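Progress report, February: Ostik to Clakum walking route

Dear Analyn,

I write to inform you of the work on the route since the last payment. The signs are now standing on the first 28 kilometres, from Ostik to the campground at Divari. Ramil Magbanua walked this part with two local guides and corrected the map in three places. The ferry company at Wan has agreed to carry walkers with their packs, but only until 16:00, so we must print this clearly in the booklet. 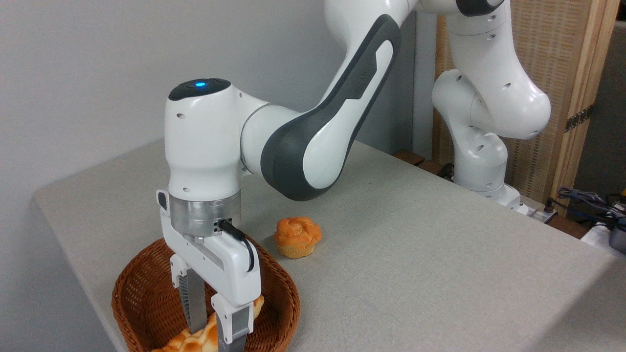 Robotic arm and wicker basket on the tabletop.

The campground at Divari has 60 tent places and is already taking bookings for the summer. The second part, to Clakum, is slower. One landowner has not yet signed, and the detour by the road is not pleasant for walkers – there is no shoulder and many trucks.

From the grant we have 878 dollars remaining for printing. I ask your permission to move this amount to the repair of the footbridge, and to print the booklet in the next period.

With kind regards,
Ramil's office, Ostik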